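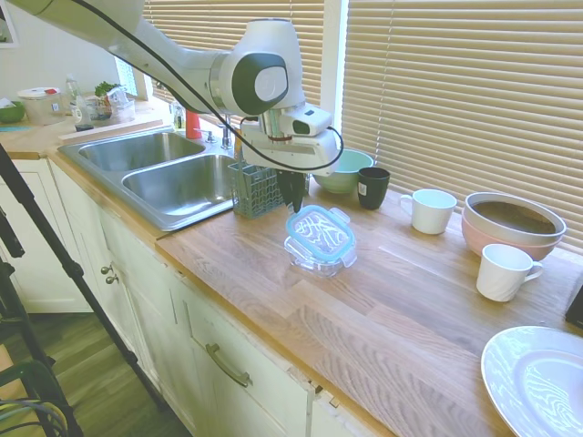 Okay, the students voted and I lost, so I'm writing up our kitchen task for the spring project after all. Get a cup of tea, because I have never in my life written a short thread and I don't plan to start in April.

For anyone new here, I help run a student robotics club, and this semester we have one arm, one kitchen counter and seven students with very strong opinions about food containers. The task is called Lid. You take a glass container with a clip-on plastic lid, and the arm has to close it. All the tabs, all the way down. That's the whole assignment!

I picked it thinking it would be our warm-up. We had grand plans for unloading a dishwasher by now. We are still on Lid, and I have grown very fond of it.

Fatemeh Babaei wrote the first version of the task sheet and it was one sentence long. Version two is four pages. It has a paragraph on what "closed" means, and I'm told the argument over that paragraph went on well past dinner (I had gone home, I'm old).

What they settled on: a tab counts if you can lift the container by the lid afterward and the tab stays put. Mahsa Nazari does the lifting, over a folded towel, and she's very strict. I've watched her fail a run that I would happily have packed for lunch.

The students drive the arm by hand for the practice runs and save each one, and then they train on the saved runs. We're at 188 saved. Ehsan went back through them all and threw out 49, mostly ones where the driver changed their mind halfway and the gripper wandered off to think about it. There was some grumbling about that – a few of those were people's first ones – but the next training round was noticeably calmer, so the grumbling stopped.

Things we've learned about Lid, in no order at all. Clear glass is a pain. The camera on the wrist sees the counter right through the base, wood grain and all, so the students aim for the blue lid and work out the rest from there. Afternoon sun is a pain too, even with the blinds down, because the lid gets a shine on it. Golshifteh Karimi started writing the time of day next to every run and I wish we'd done that from week one.

Pressing a tab down with two fingers that only know how to come straight at it is also harder than it sounds. If you push too near the corner, the whole container scoots away from you across the counter. For a while we had a rubber mat under it. Then Tahmineh Rahimi asked whether the mat was cheating, and we had to have a meeting, and now there is no mat.

(I voted for the mat. I'd like that on the record.)

We also decided not to clear the kitchen first. Mugs, bowls, the caddy by the sink, all of it stays where people leave it. My thinking is that a real kitchen is never tidy, and the students' thinking is that they don't want to do the dishes, and we've met in the middle very nicely.

The numbers, for those who asked last time: 52 scored attempts with the trained version so far. Getting the fingers to the lid goes well almost every time. Getting the first tab down is decent. The far side is where it all falls apart, since the arm has to come around and it likes to nudge the lid crooked on the way. Ehsan wants to try turning the container between tabs. Fatemeh thinks that's a second task in disguise, and I think she's right, but I'd let him have a go.

Open evening is Saturday at 6, same place as always. Families welcome, and little ones too as long as they stay behind the tape. You can drive the arm yourself if you're patient with it. Bring a container from home with a different kind of lid and we'll put it on the list for next month. Mahsa will bring the towel.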